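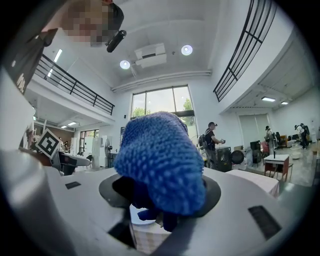

Does a change of ownership restart my deductible?
Posted by Kipchumba Swai, 28th November

The imaging center I use was bought by a hospital system, Wisivwood. Same building, same staff. My last scan before the sale was billed at $235. The one after came as two claims, $337 from the hospital and $100 from the radiologist. My plan says the first is "outpatient hospital" and applied it to a separate deductible. Can they do that mid-year?

Eglė Kuusk
Probably. Hospitals always charge more. I would call them.

Ojārs Mägi
The deductible did not restart. Two things changed. The site is now billed as a hospital outpatient department, so there is a facility claim and a professional claim. Your plan also has a different cost-sharing line for that setting. Look in the benefits summary for "diagnostic test" and compare the freestanding and hospital rows.

Check the place of service code on both claims. 11 is an office, 19 is off-campus outpatient hospital, 22 is on-campus. If the building is not on the hospital campus and the claim says 22, ask billing for a review. Appeal to the plan in writing and keep the denial letter, if there is one. The deadline is printed on the explanation of benefits.

Wai-kit Wei
Mine was coded 22 and should have been 19. The corrected claim lowered my share by $167. Different plan, so yours may not move.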